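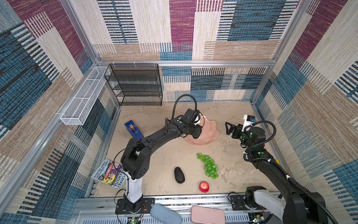 *Both arms going for the pink plate, grapes and apple waiting their turn.*

**Lallo twin-arm bench kit: three months in, one bad fault**

I bought the Lallo pair in October for £1842, which is more than I've ever spent on anything without wheels, and for the first ten weeks I'd have given it five stars and bored you silly about it. Then the right arm stopped listening to the stop button.

I'd set the pair going on a tidying routine (plate, fruit, tape dispenser, the usual clutter) and the right arm came in too low over the plate and started pushing down on the rim. I hit stop. The left arm froze like it should. The right one carried on pushing for a good couple of seconds, long enough for me to yelp and yank the plug out of the wall! Pulling the plug has its own problem, mind you: no brakes on the joints, so both arms went limp and dropped. Keep your fingers well away.

I went through the log that evening and found error 671 over and over on the right arm only. The manual gives it one line, "bus timeout, check lead". So I checked the lead. The cable that loops over the wrist gets a tug every time the gripper turns all the way round, and on mine the plug had worked itself half out. With the connection dropping in and out, the stop message never got through, and the arm just carried on with the last thing it had been told. I don't think that's good enough. An arm that loses contact ought to stop by itself.

Credit where it's due, support were lovely. Deok-su Ji at Lallo rang me back the next morning, had me read out the firmware number (1425, if you want to check yours) and said straight off that it was a known fault and that 1953 sorts it. Why there's no warning on the download page I couldn't tell you. I've updated, and I've pulled the plug out on purpose a dozen times since, and the arm now holds still every time.

My friend Viorica Barbu has the same kit over in Virnville and hers was on the old version too, so do look before you run anything.

Good bits: the grippers are gentle once they're tuned, the rail mounts haven't budged, and it's quieter than my fridge. Bad bits: the wrist plugs need a proper latch, and the stop button should be a real one wired to the power, with brakes to go with it.

Three stars. I'd go to four if they posted everyone a better cable.

*Reviewed Jan 24, 2021*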